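Hekutov opens its doors for a demonstration day of robotic picking

GREENWOOD, 29th April - Hekutov, a developer of picking software for industrial robot arms, will hold an open day at its test hall in Greenwood in the second week of May. Visitors from warehousing, recycling and small manufacturing are invited to see the robots at work and to put their own questions to the engineers.

The open day follows a smaller visit this month, when 21 guests from regional companies and technical colleges spent a morning in the hall. The interest was larger than expected, and the company decided to repeat the program for a wider public.

The main subject of the day is the picking of mixed objects from a bin. For a person this is a simple task. For a robot it remains difficult, as the objects lie in any position, touch each other and have very different surfaces. Shiny and transparent things are a special problem, because the light is reflected in ways which the software can easily misunderstand.

"Many of our guests have seen a robot that takes the same part from the same place all day long," said Wendy Tapley, managing director of Hekutov. "We would like to show them the other kind of work, where the robot must first decide what it can take and from which side. It is slower to watch, but I find it much more interesting."
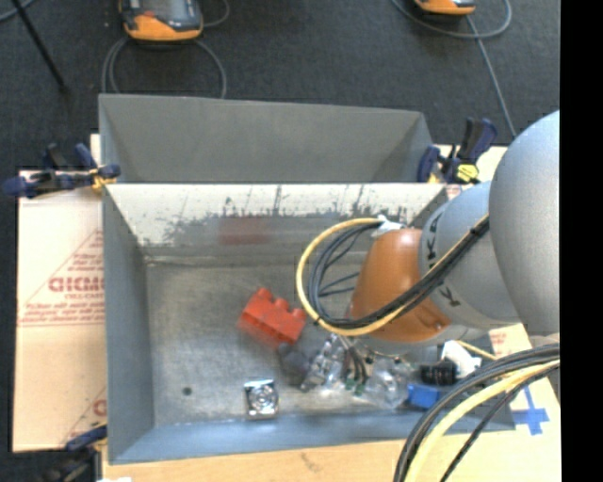
The demonstrations will run on the company's own picking software, which has the name Drarkora. It proposes several possible grasps for each object and selects the one with the best expected result. When a grasp fails, the attempt is stored and used later for the training of the next version. The present test collection contains 818 different objects, among them toys, packaging, hardware and household articles. The engineers add new ones every month, and a part of them was donated by former visitors.

Guests of the open day may also bring objects. Each company can hand over up to seven items at the registration desk, and the team will try to include them in the afternoon session. The items should be dry, clean and without sharp edges. Food, glass and batteries cannot be accepted.

"We do not practice with these objects before," said Demetrio Marín, who leads the test hall. "In the April visit there was one small spring that we could not pick at all during the whole morning. The guests liked this very much. They stayed at the bin and gave us advice, and some of the advice was good."

The program starts with a short introduction by Ms. Tapley, followed by guided tours of the hall in small groups. Mr. Marín and his colleague Freya Dawber will show the bin picking, and explain how the grasps are evaluated. After lunch there will be a talk by Terence Horrocks of Dondberg, a packaging company that has tested Drarkora at one of its sites since last year. He will report on the experiences of the operators, on the preparation of the workplace and on the questions that are still open. A discussion with all speakers closes the day.

Hekutov has used the winter to renew the hall. The test area has now about 1000 square feet, with more room for visitors to stand and a separate corner for conversations. Closed shoes are required in the complete hall, and long hair must be tied back. Photography is allowed during the tours - only the computer screens in the office area should please not be photographed.

Participation is free of charge, but registration is necessary as the number of places in each group is limited. Teachers who wish to come with a class are asked to contact the company in advance, so that a separate tour can be arranged for them. The confirmed date and the full timetable will be sent to all registered guests, together with directions and information on parking.

Press contact:
Wendy Catterall
Communications, Hekutov
Greenwood

Journalists who would like to speak with the engineers or to film during the demonstrations are kindly asked to inform Ms. Catterall before the open day.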